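Can a Machine Do Your Chores Yet? A Chore-by-Chore Look

Posted in: Home Tips, Small Shop Tips
Feb 5, 2024

Readers keep asking whether to wait for a household robot before spending money on a better mop. The short answer is to buy the mop. The longer answer depends on the chore, so we sorted the common ones by how well a machine can handle them today.

Floors. Robot vacuums work. Pick up cords, socks and fringed rugs before you start it, and empty the bin after every run if you have a pet. Wash the filter only if the manual says you can, and let it dry overnight. Robot mops are fine for dust and light footprints. They will not lift dried syrup. Put a damp rag on the spot for a few minutes and wipe it by hand.

Dishes. The dishwasher is the best robot in most kitchens, and you still have to load it. Face plates toward the spray arm and spin the arm by hand before you close the door to be sure nothing blocks it. Loading from a messy sink is a hard job for a machine because everything is stacked, slippery and a different shape.

Laundry. Washing and drying were solved long ago. Folding was not. A folding board cut from stiff cardboard costs nothing and makes shirts come out the same width.

Picking up small things. People assume this is the easy one. A child can clear a tabletop of odds and ends without thinking. For an arm, each item has to be found, told apart from its shadow, and gripped without knocking its neighbor. A lot of that work gets tried out in simulation first.

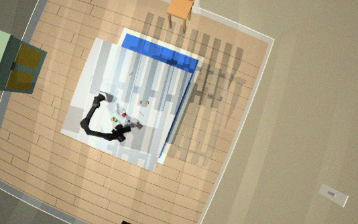 Reading time: 4 min

Two arm sections over a white surface, a few small orange pieces, a red one, a couple of thin sticks, and bands of shadow running underneath all of it. Sticks are a nuisance for a gripper, as anyone who has tried to pick up a toothpick with kitchen tongs will know. Strong striped shadow is a nuisance for a camera.

The same trouble shows up at your own bench, and the fixes are cheap:

Light the work from two sides. A single lamp or a window with blinds throws bars across the surface and you lose screws in them.
Use a plain mat in a color your parts are not.
Put a raised edge on the bench. A strip of molding glued along the front stops things from rolling off.
Keep long thin parts in a jar, standing up. They are much easier to grab by the end.
Sort by size before you sort by kind.

Shop floor. Machines do better here, as long as the part arrives in the same place every time. The Karville bench feeder we tried handled 1000 washers of one size with 8 jams, all of them from bent washers. Mixed hardware stopped it right away. If you do short runs, a divided tray and a magnet on a stick are faster to set up.

Windows, gutters, bathrooms. Window robots leave the corners. Gutter machines need you on the ladder to place them. For bathrooms, we have found nothing worth buying. Spray, wait ten minutes, scrub.

We will update this page in November, or sooner if something changes. Next on the list is the Surnia countertop arm, if we can get one for long enough to try it on a silverware drawer.

Filed under: cleaning, workbench, gadgets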